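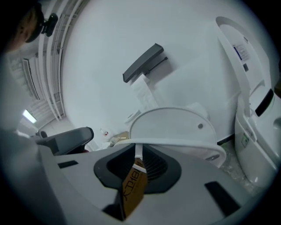
Figure 2. Tillel hand-held gripper in the bathroom corner, a strip of cardboard in the pad.

2. Setting up a recording session in the bathroom corner

In this section you prepare the Tillel gripper and the bathroom corner of the Dankwa room for a recording session. The section is written for new members of the student club. You should have read section 1 (charging and storage) and you should have your own login for Zernow, the program in which we keep all recordings. For the first session please ask an older member to stay with you.

The recordings from this corner are used for the household task of the Pultness competition. The task list can change before January, so always look at the printed list in the club folder and not at an old copy on your phone.

2.1 Before you begin

You need:

One operator, who wears the headset and holds the gripper.
One helper, who resets the objects and writes the log.
The marker board.
The box with small objects for the task of the day.
Paper towels and the spray for cleaning the pads.
The log sheet and a pen.

Caution: The toilets in the corner are practice units. They are not connected to water. Do not use them, do not pour anything into them and do not sit or stand on the lids.

Caution: Take off rings, bracelets and long scarves before you hold the gripper. The jaws close with more force than one expects, and a sleeve can be pulled in together with the object.

2.2 Preparing the corner

1. Switch on the ceiling lights. We always record with the same lights, also when it is sunny outside.

2. Look at the floor in front of the toilets. Old pieces of cardboard, caps and tape must be removed, except the objects which are on the task list. The operator wears a headset and does not see the floor well.

3. Close both lids if the task starts with a closed lid. For the lid tasks, check in the list which unit is used. Members have mixed them up many times.

4. Put a new piece of tissue in the paper holder if the last one was torn off. Let one sheet hang down. When the sheet is too short, the pad cannot take it and you will lose the whole take.

5. Place the small objects on their start positions. The positions are marked on the plan in the club folder. A difference of a finger's width is no problem, and small differences are even useful for the training. But the object must be on the correct side of the toilet.

6. Bring the waste from the last session to the bin. Parts which are still good go back to the box.

Note: The paper labels on the units must stay on. They came with the units and we will have to return the units in the same condition.

2.3 Checking the gripper

1. Hold the gripper with the pad up and look into the pad. There should be no dust, hair or pieces of paper inside. If there are, clean it with a paper towel and a little spray. Spray on the towel, never on the pad.

2. Press the edge of the pad lightly with your thumb. It should come back by itself. If a part of the rim stays down, write "pad" in the remarks column and take the spare gripper.

3. Check that the slots in the housing are free. Do not cover them with tape or with your hand. The electronics get their air through them.

4. Open and close the jaws 13 times without an object. This sounds like a lot, but the first movements after a long pause are often slower than the others, and we want all takes to have the same speed.

5. Take a strip of cardboard and grip it in the middle. Pull it gently upward with the other hand. The strip should stay in the pad. If it slides, clean the pad again and repeat the test with a new strip.

Note: Use cardboard for this test and nothing harder. A metal ruler has already cut one of our pads.

2.4 Headset and marker board

1. The operator puts on the headset and tightens the strap at the back. The front part should sit on the forehead and not press on the eyes. People with glasses can keep them on.

2. The helper brings the marker board to the operator. Stand so that the operator has the wall on the left and the desks on the right.

3. Hold the board upright close to the gripper, so that the complete black border of the marker is inside the view. Fingers must not cover the border. Even a small corner under a thumb is enough to spoil the calibration.

4. The operator looks down at the gripper and does not move for a few seconds. 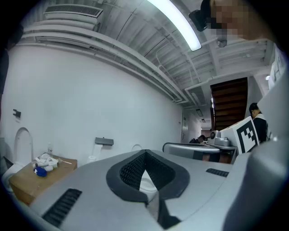

5. Zernow shows a green line when the marker was found. If the line stays yellow, tilt the board a little until there is no reflection from the ceiling lights on it, and then wait again.

6. When the line is green, press Save position. Only after this may the board be taken away. Put it flat on a shelf with the printed side up.

7. Turn slowly once to the left and once to the right. In the preview, the position of the gripper should follow without jumps. If it jumps, repeat from step 3.

Note: Other club members often work in the same room during a session. This is allowed, but tell them before you start. Zernow makes faces unclear in the saved pictures automatically. Please check the first take of each session anyway, and if you find a face which is not covered, delete the take and tell the person.

Caution: Do not walk with the headset on while the helper is away. There is a low table near the wall and you can easily hit it with your leg.

2.5 Recording the first takes

1. In Zernow, open New session and choose the corner "Bathroom". Enter the names of the operator and the helper exactly as in the member list. With a nickname the takes will not be counted for you.

2. Choose the task. For a first session we recommend "Pick up cardboard" or "Pick up bottle". The lid and the tissue tasks are more difficult and should wait.

3. Hold the gripper in front of you in the start position, with the jaws open. The helper says "ready" when his or her hands are out of the view.

4. Press the thumb button one time, shortly. You hear one tone. Start to move only after the tone.

5. Move at a calm speed. Go to the object, close the jaws, lift, bring it to the target and open the jaws. If the object falls, do not catch it with the free hand. Let it lie, and finish the take.

6. Press the thumb button again. You hear two tones.

7. The helper writes the take in the log as good, failed or broken. "Failed" means that the task did not succeed, but the recording is correct. "Broken" means that something is wrong with the recording, for example the strap moved or a person walked between the operator and the toilet. Failed takes are kept. Broken takes are deleted at the end of the session.

8. Reset the objects and repeat. After 2 hours change the roles or stop for the day, also if you do not feel tired.

Note: Our goal for the bathroom tasks was 3,000 good takes. At the last count in the log there were 3,751 takes in total, but this number contains the failed ones too, and the tissue task is still far behind. If you are free to choose and you already have experience, please choose tissue.

2.6 If something does not work

No tone after pressing the button: The battery is low or the gripper is not paired. Look at the battery sign in Zernow first. To pair again, see section 1.

The line was green, but the position is shifted: Most often the headset has moved on the head. Tighten the strap and repeat 2.4 completely. It is not possible to repeat only one step of it.

The preview is dark at the sides: This is normal with our wide lens. Only a dark spot in the middle is a problem, and then the lens needs cleaning with the dry cloth from the case.

The jaws close but do not open: Switch off the gripper and wait one minute. Never pull the jaws apart by hand. If they are still closed after switching on, put the gripper into the repair box with a note.

Upload stops before the end: Leave the computer on and close the other programs. Zernow continues by itself from the last complete take. Do not start the same upload on a second computer, or the takes will appear two times and must be sorted out by hand.

2.7 After the session

1. Save and close the session in Zernow. Wait for the message "All takes stored".

2. Delete the takes that are marked as broken. Compare with the paper log before you confirm.

3. Clean the pads and both jaws. Wipe the inside of the headset where it touches the skin.

4. Put the gripper back into its case with the jaws open. Closed jaws press the pads out of shape over night.

5. Collect the loose pieces from the table and put them in the box.

6. Sign the log sheet and leave it in the club folder.

Continue with section 3 if you want to record at the kitchen table.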